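Teltitz Bench Arm Packages: what to budget for

Most people who ring us have already picked their arm and quite forgotten everything that goes round it! So do please leave room in the sums for the gripper, the cabling and a sturdy table, and for the odds and ends you'll want it to handle (a toy-box clear-out does nicely). Clamps too, more than you'd think.

Lease terms start at 2 months, and setting up on site is £600, with a day's training for your staff included. Orders placed by the end of October are delivered within 7 working days, and our phone line is open on Saturday mornings if you'd like to talk it over first.

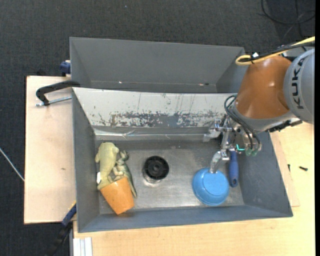
Milagros Enriquez
Equipment Planning Adviser, Teltitz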